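Takuser Student Manipulation Project: Frequently Asked Questions

Last updated: July 8, 2022
Reading time: 4 minutes
Print this page | E-mail this page

What is the project?

Takuser is a one-year student project in which teams programme a two-armed humanoid to carry out short table tasks. It runs alongside the normal timetable and carries credit in place of one optional module. Work begins in January and ends with an assessed trial at the Warnitz site.

Who can apply?

Any student who has passed the introductory programming course. Previous work with robots is not required. Students who have only used wheeled robots should expect to spend the first weeks on arm kinematics, and should read the Nemard notes before the first session.

How large are the teams?

Each team has up to 12 members and is divided into two groups: control and perception. Members may change group once, at the halfway point. A change after that needs the agreement of both groups.

What is Nemard?

Nemard is the control software used by all teams. It takes joint targets for the arms and hands, checks them against the limits file and passes them to the robot. Teams may write their own planner but may not bypass the limits check. Code that sends commands directly to the hand controllers will be removed from the shared machine.

Can I work from home?

Yes, for most of the planning work. The simulator runs on an ordinary laptop, although contact between the fingers and thin objects is poorly modelled. A grasp that works on a plate in simulation should be treated as untested. Time on the real robot is booked in blocks of 2 hours through the lab calendar, and unused blocks are released 15 minutes after the start time.

Where does the data go?

All runs are logged to the Te Moana server. The shared set currently holds 3822 runs, of which 541 have been labelled by hand. Each run contains joint positions, hand currents and the head camera stream. Please do not rename folders — the labelling scripts depend on the original names, and a renamed folder is silently skipped.

Why do my arms stop before reaching the object?

The usual cause is the table plane. Nemard refuses any target that places a fingertip below the stored table height. If the table has been moved or its feet adjusted, run the table calibration again. A second cause is an old limits file left on the machine by another team. Check the date in the header before changing anything in your own code.

Do both hands have to be used?

In the assessed trial, yes. The left and right arms must each complete at least one grasp. A team may choose which arm takes which object, provided the choice is made by the planner and is not typed in before the run.

What objects are used?

The standard set is kept deliberately plain: cups, a plate, a basket and an apple. Positions change between runs, and teams should not assume that any object will be within reach of both arms. Spare cups are in the lab cupboard. Return them after use, as a missing cup delays the next team.

What does the robot see from its starting position?

The two views differ in head pitch and in where the objects stand relative to the hands.

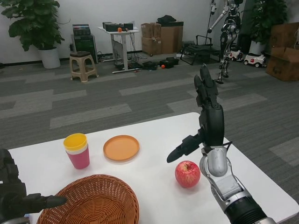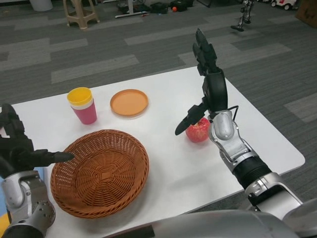 Perception code must cope with changes of this kind. A detector tuned to one head angle will lose marks in the second part of the trial, where the pitch is set by the assessor. The background should be masked using the table corners. Colour alone is a weak cue, and a threshold chosen for the apple may also pick up items elsewhere in the room.

How is the trial scored?

Points are given for each object grasped, each object placed, and a clean stop at the end of the run. A dropped object loses the placing points only. Contact between the two hands ends the run, but points already earned are kept. Full weights are listed in the project handbook, section four.

Can a failed run be repeated?

Once, if the fault lies with the robot or the network. Faults in team code are not grounds for a repeat. The Nemard log is used to decide between the two, so logging must be switched on before the arms are enabled.

Who owns the code?

The students who wrote it. Takuser keeps a copy for marking and may reuse calibration scripts with later teams.

Print this page | E-mail this page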